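Notebook, December. Visit to Condstead, open day at the Takitz cell.
By the one of us who drew the short straw

Writing this up the same evening while I can still read my own notes. I went because the invitation said "hands-free insertion, any pose, no retraining", and we have lost most of this year to a station that can't put a peg in a hole if someone leans on the bench. So I went to be persuaded, and took the long list of questions from the whiteboard.

Got there at quarter to ten. Coffee in the corridor, a slide talk first. The talk was the usual. A graph with no units on one axis, and a claim of 2,000 trial insertions that I asked about twice. First answer: "across the programme". Second answer: across the programme and including simulation. They wouldn't split it. I have written 2,000 here with a ring round it and a question mark and that is where it stays until they send numbers.

Then through to the cell. Matei is their name for the task set, and what we were shown is the one they call the block task: white blocks with a round peg on the bottom, white tray with round sockets, pick up and insert. Green backdrop, black table, tags on the blocks and a sheet of four more at the back for reference.
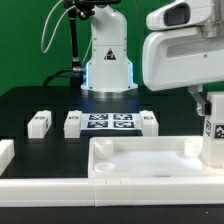 Cell at Condstead. Blocks out on the black table, tray at the front right.

My first note says "very tidy". I don't mean it as praise. White parts on matte black with a plain green wall behind is about the kindest thing you can offer a vision system, and then every part gets a tag on top of that. I asked what happens with the tags covered. The reply was that tags are used "for evaluation" and the policy doesn't need them. Fine, then cover them and run it. They said that wasn't set up today. I asked whether it had ever been set up and got a long answer about the roadmap.

Other things from the first half hour:

Lighting. Overheads on, blinds down. I asked for the blinds to go up and was told it would upset the people at the next cell.

Start positions. The blocks were put out by hand by their operator, and as far as I could tell to the same places each time. There are faint grid lines in the table top, so it would be easy to put them back where they were without meaning to. I asked to place one myself. To be fair to them, they said yes at once. I laid it at an awkward slant near the pole and it was picked up on the second go. That one impressed me more than the rest of the morning.

Cycle time. Quoted as "comparable to a person". I timed 9 cycles on my phone and it isn't, or not a person in a hurry. Slow approach, long pause over the socket, slow down. I can live with slow if it is reliable, but say so.

Force. No straight answer on whether they are sensing contact at the wrist or working it out from the motor currents. The man on the Wokby stand, who supply the fingers, seemed to think it was the second. Worth chasing, as it decides whether any of this carries over to our arm.

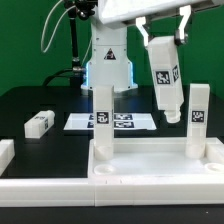 Assembly and Handling Group - Workshop Notebook

Note the tilt on the block in the gripper. I kept looking at that. The peg has to come down square to the socket, so either the arm straightens the block up before it goes in or it lets the socket do the work and hopes. Watching from the side I thought I saw some of each. With the clearance they told us (they said generous, no figure) you could get away with a fair bit of hoping. Our own sockets are not generous. I asked whether they had tried a tighter tray and the answer was that a tighter tray is planned.

I also think the upright blocks make the job harder in a way they didn't mention. Once two are standing in the tray the fingers have neighbours to avoid, and from some angles the parts hide the reference sheet behind them. If it copes with that without the tags then good, it is a real result and they ought to be shouting about it. If it copes because it knows where the tray is, we could do the same with a fixture and a taught point for a lot less money.

Failures. I saw 2, both of them a peg landing on the rim. The first time it backed off and tried again, and got in. The second time the operator reached for the stop. The commentary carried on over that as though it hadn't happened, which annoyed me more than the miss did. We have misses every day. I'd like to see how they log theirs.

Price came up at the end. Nothing in writing. They would want 300 demonstrations recorded on our own parts before they would promise a success rate, and we would be doing the recording.

To do:
- Ask again for the split between real and simulated trials.
- Ask for socket and peg diameters. Measured, with tolerance.
- Ask for one uncut video, tags covered, blinds up.
- Find out from Wokby what the finger pads are made of and how long they last.
- Try the slanted pick on our own station, same sort of angle. I have a feeling ours would do it too - we have just never asked it to.

Not recommending we spend anything yet. Happy to go back if they let us bring our own tray.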